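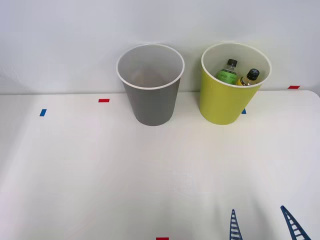 Figure 7.1 Two containers and two bottles. Both bottles are in the yellow-green container, and both have their caps on.

Chapter 7
Does the Color Do the Work?

Most advice on household sorting starts with color. Buy one container for trash and another for bottles, make them look different, and people will drop things in the right place. You will find this claim in town leaflets, in store catalogs, and in at least one older edition of this book. It may be true. The support for it is thinner than its fans suggest, and this chapter asks you to hold off believing it until you have looked at what was measured.

Take the town of Callville, which handed out gray and yellow containers to 47 homes. After 2 months the town reported that bottle sorting was up by 40 percent. That sounds good until you ask what was counted. The collectors counted bottles in the yellow container. They did not open the gray one. A family that simply drank more bottled tea that summer would have shown up as a family that had learned to sort.

There is a second problem. Along with the containers, each home got a printed card, a visit, and a phone number to call with questions. Any of these could have changed what people did. The report gives the credit to the color, and I can find no reason in its pages for choosing the color over the card.
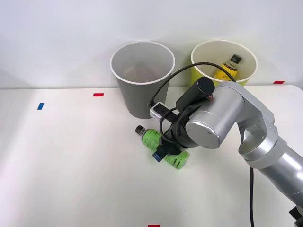
7.1 What counts as sorted?

Before you can say that sorting went up, you have to say what a sorted bottle is. The Callville report never does. The Lematach guide asks for bottles that are empty, rinsed, and capped. The Warrier housing office wants them empty with the caps off. Go back to Figure 7.1 with these rules in hand. One bottle shows golden amber liquid inside, so it would fail under either rule, even though it sits with the bottles. If all you record is which container it went into, it passes.

Caps cause more trouble than you might expect. A screw cap and the ring beneath it are separate parts by the time a bottle has been opened, and the ring often stays on the neck. Does a bottle with its ring still on count as "cap off"? The Warrier rule doesn't say. Then there is the label, which is written to sell a drink. "Zero Sugar" is a useful thing to know before you buy it and no help at all when you throw it out. 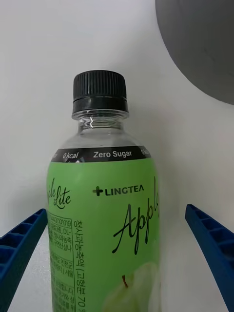 Dorothy Kemble

I have taught this chapter long enough to know what comes next – someone in the back row says that surely any sorting is better than none. Perhaps. The Gridard depot turned away mixed loads for most of one November, and those loads went to the same place as the trash. Whether the homes that sent them were "sorting" depends on where you stop watching.

So keep three questions apart as you read. Where did the bottle end up? What state was it in? What else was in the other container?

The last one is skipped most often. Looking down into a container from one side gives you the top layer and a guess about the rest.

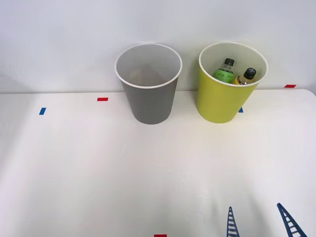

Figure 7.2 The gray container has something tan near the bottom, too blurry to name. Record it as "unknown," and do not assign it a type.

In the next section you will design a count of your own, starting with the gray container.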